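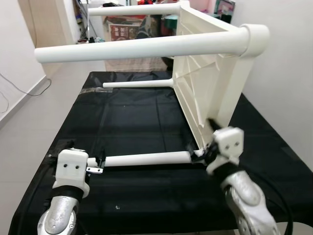
## On the renewal of a small-business insurance policy

The annual policy for my workshop in Grondholm fell due in January. The renewal notice from Clandis gave a premium of £653, against £244 in the previous year. No claim had been made in the intervening period, and the letter offered no account of the change.

The notice set the limit for stock and contents at £3,000 and the limit for goods held on behalf of customers at a further £3,000. The second of these had not been requested. On enquiry, I was informed that it had been added to all policies of this class, and that it could be removed on written application.

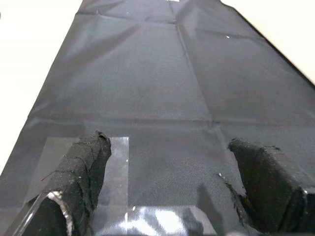
An application was accordingly made, and the revised premium was received within the month. Clandis also asked for a fresh schedule of contents, with each item placed under fixtures, tools or materials. The last heading caused some difficulty. Cloth in particular is awkward to value: a large dark grey sheet with the fold creases still in it may be entered as stock or as a furnishing, and the two are treated differently in the event of water damage. I entered all such pieces as stock.

A second quotation was obtained from Bright for the purpose of comparison. It was lower, but the excess was higher and cover for goods in transit was excluded — a serious omission for any business that sends its work out by post. I have therefore remained with Clandis for the present year.

Readers in a similar position are advised to request the full policy wording before the renewal date. Mine arrived four days after it.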